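Stop leveling the table and go look at the pedestal

By Ohemaa Alhassan
October 2, 2019

Every shop that owns a robot owns a person who is always shimming the table. At Grimthorpe that person was me, for most of a year, and I was good at it. I had a drawer of brass shims sorted by thickness and a feeler gauge I didn't lend out.

The trouble was always the same. The arm would come down over the table and the gripper would be a hair off from where it had been the week before. I'd blame the table, because a table is something you can kick. I'd slip a shim under one leg, touch up the points, and go home pleased with myself.

Then Kwame Baidoo came over from the Clirkholm shop to borrow a torque wrench, watched me on my knees for a minute, and asked when anyone had last checked the bolts under the arm. I said they'd been tight at installation. He asked when that was. I said November, and he very kindly didn't ask which one.

Two of them turned by hand.

I now hold an opinion that makes me poor company at lunch: the stand is the least respected part of any robot cell. People will spend a morning arguing over gripper fingers and then bolt the whole business to a frame the new hire welded for practice. Our budget sheet had $3000 for software training and $357 for "stand, misc." I'd like to meet the misc.

Elikem Lamptey, who keeps the cells running at Clirkholm, disagrees with me. He says a decent frame settles once and then behaves, and that people like me loosen more bolts by checking them than vibration ever does. He may have a point about people like me. He also marks every bolt head with a paint pen, so I notice he doesn't quite trust his own theory.

We do setup checks in simulation before touching the real cell, and even there I've gotten fussy about drawing the frame properly, braces and all. A model with the arm floating on nothing will reach anywhere you ask.

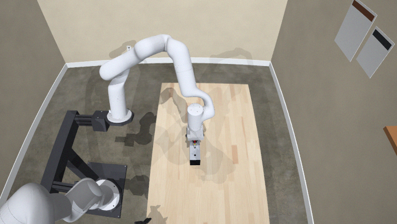
Should you re-teach the points before or after tightening the base?

After, every time. Points taught on a loose base are a careful record of where the robot happened to be leaning.

My own routine is dull. Power off and locked out, then the base bolts, in a cross pattern, to the number in the manual. Next the brace joints and the floor anchors. The table comes last, and most weeks it doesn't need a thing. I still have the shims. Kwame still has the torque wrench.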